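Snack table pictures, as promised, sorry its taken me this long. May 30, 2024 and I'm typing this with a cold tea next to me so bear with the typos.

For anyone who missed the earlier post: this is the lunch and snack counter we're putting together at Notholm, small one, one table, no hot food. Sandwiches, pastries, bars, biscuits. People come past, pick a few bits, they go on a tray, off they go. Simple enough on paper. Took ages.

Most of the shelving and baskets came through Hiebert, trays from Mumano. The rest was stuff we already had in the cupboard from February. Budget was 100 for the lot, not counting food, and we just about kept to it (the acrylic ate most of that, as you'd expect).

Two pictures only this time. More when the price cards are done.

## The tray in the middle

Cream tray goes in the centre of the table, everything else round it. We tried it at the front edge first and you end up leaning over the sandwiches to get at anything, hopeless. Middle is better. You can reach everything from it and it's obvious where your things go.

Sandwiches near the basket, bars up in the far corner on their own white tray, pastries in the clear stand at the side. The pastries are all wrapped, which keeps the crumbs down. Was going to put a cloth under it all, glad I didnt. The brown top looks fine as it is and it wipes clean.

Basket is the reddish-brown woven one, the shallow one. I know some of you wanted the deep one back. Deep one swallows a sandwich whole and you can't tell what the filling is without digging. Triangles sit nicely in a shallow one, and the pinkish filling shows up well against the pale bread. Good enough for me.
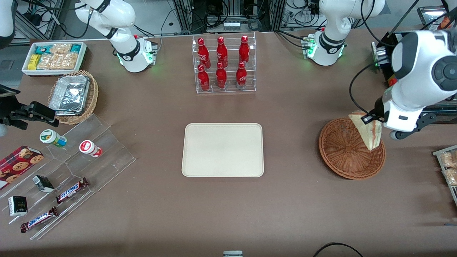 ## Chocolate and biscuits

The clear stepped organiser. Love this thing. Came flat packed and the instructions were terrible but once it's up it's solid, and the dividers stop everything sliding into one heap. Put it diagonally on the table. Looks a bit odd on a plan, much nicer when you're stood there, you get to see along the rows.

Snickers in the upper channel. One upside down in the picture, one the right way up, and yes I'll be going round turning them all to face the same way before we open. Dark green boxes in the next row along, then the tartan box of biscuits further down. Shortbread always goes first at Notholm so it gets the spot that's easiest to reach.

Bit of glare off the acrylic under these lights. Might shift it round a touch. Might not.

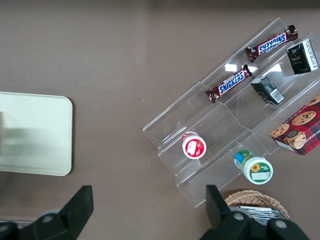
*Snickers up top, green boxes in the next row, tartan biscuits at the side.*

## Bits still to do

- Price cards. Plain white, black pen, nothing fancy. Need 30 and I've cut 2.
- Decide on the basket lining. Paper or nothing? Leaning nothing.
- More bars for the white tray, a wider mix if we can. Something without nuts please, and kept well apart from the Snickers.
- Second acrylic stand for the pastries?? Murkska do one the same height but it's out of stock and they won't say when. Will keep looking.
- Tongs. Keep forgetting tongs.
- Spare cream trays want washing before they go out, they've been in a box.

## Few notes if you're setting up your own

Do the tray first, then the big things, then the fiddly ones. I did it the other way about and had to move every single bar twice.

Labels to the front. Takes a minute and the whole table looks tidier for it. Barcodes to the back where you can, the green boxes are a pain for this as the sticker is on the side and the box is so small it shows whichever way you lay it.

Don't fill every gap. A step with two things on it sells better than one crammed with nine, in my experience anyway, and topping up is quicker.

Sandwiches out last. Obvious I know. Still got it wrong in February.

Right, that's it for now, off to cut the other cards. If anyone's got tongs going spare leave a comment and I'll pick them up.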